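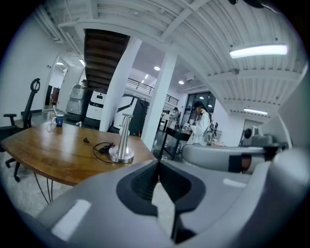 홈 생활지식 질문하기 답변하기 이용안내 로그인
검색어를 입력하십시오 검색 상세검색

공용 회의실 원목 탁자의 상판 관리 및 케이블 정리에 관하여 문의드립니다

2007년 7월 10일 작성자: 총무지원

안녕하십니까. 당 기관에서는 본관 1층의 다목적실을 소규모 회의와 방문객 응대에 함께 사용하고 있으며, 실내에는 갈색 목재 탁자와 검은색 메시 등받이 의자가 비치되어 있습니다. 탁자는 앞쪽 가장자리가 곡선으로 처리되고 상판에 광택이 있는 제품으로, 가는 검은색 철제 다리가 달려 있습니다. 지난 6월에 사무공간 재배치를 하면서 이 탁자를 현재의 자리로 옮겼고, 그 이후 관리상 몇 가지 문제가 제기되어 문의를 드립니다.

첫째, 상판에 컵 자국이 남습니다. 직원들이 머그잔을 받침 없이 올려 두는 경우가 많고, 아침에 확인하면 흐릿한 흰색 고리 모양이 보입니다. 마른 천으로 닦으면 일부는 없어지나 일부는 그대로 남아 있습니다. 광택 마감을 손상하지 않고 제거할 수 있는 방법이 있는지 알고자 합니다.

둘째, 상판 위에 금속 거치대를 두고 있습니다. 둥글고 평평한 받침에 원통형 기둥이 선 형태인데, 회의 때마다 자리를 조금씩 옮기다 보니 받침 밑으로 잔흠집이 생겼습니다. 거치대를 고정하는 것이 나은지, 밑면에 별도의 재료를 붙이는 것이 나은지 판단이 서지 않습니다.

셋째, 검은색 케이블을 감아서 탁자 위에 그대로 두는 일이 잦습니다. 상판에 구멍을 뚫는 방식은 비품 관리 규정상 허용되지 않으므로, 원상복구가 가능한 방법으로 안내하여 주시면 감사하겠습니다. 관련 예산은 많지 않습니다.

넷째, 천장 조명이 상판에 반사되어 눈이 부시다는 의견이 있습니다. 조명 기구의 교체는 당분간 어렵습니다.

답변 3건

답변 1
작성자: Evander Strachan

문의하신 순서에 따라 말씀드립니다.

흰색 고리 자국은 대체로 마감층에 습기가 들어가 생기는 것으로, 목재 자체의 손상은 아닌 경우가 많습니다. 우선 통풍이 되는 상태에서 며칠 두고 보시기 바랍니다. 그래도 남아 있으면 흰색 면직물을 자국 위에 덮고 다리미를 가장 낮은 온도로 맞춘 다음 짧게 대었다가 떼십시오. 스팀 기능은 반드시 꺼야 합니다. 한 번에 오래 누르면 광택층이 들뜰 수 있으므로 몇 초 간격으로 확인하면서 진행하고, 사전에 탁자 뒤쪽 가장자리와 같이 눈에 띄지 않는 부분에서 시험하시기 바랍니다. 자국이 검은색이라면 수분이 목재까지 도달한 것이므로 위의 방법으로는 제거되지 않으며, 재도장을 검토하여야 합니다.

일상 관리에는 물기를 꼭 짠 부드러운 천과 마른 천을 차례로 사용하는 것으로 충분합니다. 본인이 근무하는 기관에서는 Brander 목재용 왁스를 사용하고 있으나, 도막이 온전한 상판에는 왁스가 필수적이지 않습니다. 과다하게 바르면 오히려 얼룩이 생깁니다.

거치대 밑면에는 접착식 펠트를 부착하십시오. 받침 전체를 덮도록 둥글게 재단하는 편이 작은 조각을 여러 개 붙이는 것보다 안정적입니다. 펠트에 모래 입자가 끼면 흠집의 원인이 되므로 정기적으로 교체하여야 합니다. 고무 재질은 일부 도막과 반응하여 변색을 일으키는 사례가 있어 권하지 않습니다.

케이블은 탁자 아랫면에 설치하는 그물형 받침을 권합니다. 집게로 물리는 제품을 선택하시면 구멍이 필요 없습니다. 당 기관은 Enda 제품 가운데 길이 70센티미터인 것을 사용하고 있습니다. 다만 앞쪽이 곡선인 탁자에는 집게가 제대로 물리지 않으므로, 직선으로 된 변이 있는지와 상판의 두께를 먼저 확인하시기 바랍니다. 조건이 맞지 않으면 철제 다리를 따라 벨크로 끈으로 묶어 내리는 방법이 있습니다. 이때 끈을 지나치게 조이지 마십시오.

답변 2
작성자: 시설담당

유리 깔면 됩니다. 컵 자국, 흠집 모두 해결됩니다. 저희는 동네 유리점에서 맞추었습니다.

답변 3
작성자: Martinelli 사무가구 상담실

답변 2에 대하여 보충하여 드립니다. 유리는 흠집 방지에 효과가 있으나 문의하신 사례에서는 다음 사항을 고려하셔야 합니다.

곡선 가장자리에 맞추어 유리를 재단하려면 본을 떠야 하므로 비용이 올라갑니다. 다리가 가는 탁자는 추가되는 무게를 견디는지도 제조사에 확인하여야 합니다. 또한 유리와 상판 사이에 물기가 들어가면 마르지 않아 자국이 더 심해질 수 있습니다. 조명 반사 역시 줄지 않습니다.

반사가 문제라면 무광 데스크 매트를 권하여 드립니다. 사람이 앉는 자리 앞에만 깔아도 체감되는 눈부심은 상당히 감소합니다. 가로 50센티미터 제품이면 필기와 컵 놓기에 무리가 없습니다. 염색된 가죽이나 연질 비닐 제품은 장기간 깔아 두면 색이 옮을 수 있으니 주기적으로 들어 올려 상판을 확인하시기 바랍니다. 탁자의 방향을 돌려 보는 것도 비용이 들지 않는 방법입니다.

컵받침은 개인에게 배부하는 것보다 탁자 위에 상시 비치하는 편이 사용률이 높습니다.

질문자 추가 의견
작성자: 총무지원

상세한 답변에 감사드립니다. 자국은 흰색으로 확인되어 답변 1의 방법을 뒤쪽 가장자리에서 먼저 시험할 예정입니다. 상판의 뒤쪽 변을 확인한 후 케이블 받침의 구입 여부를 정하겠습니다. 유리는 설치하지 않기로 하였습니다. Verus 컵받침을 사용하여 보신 분이 계시면 밑면의 재질을 알려 주시기 바랍니다.

조회 300 추천 53

이전글 다음글 목록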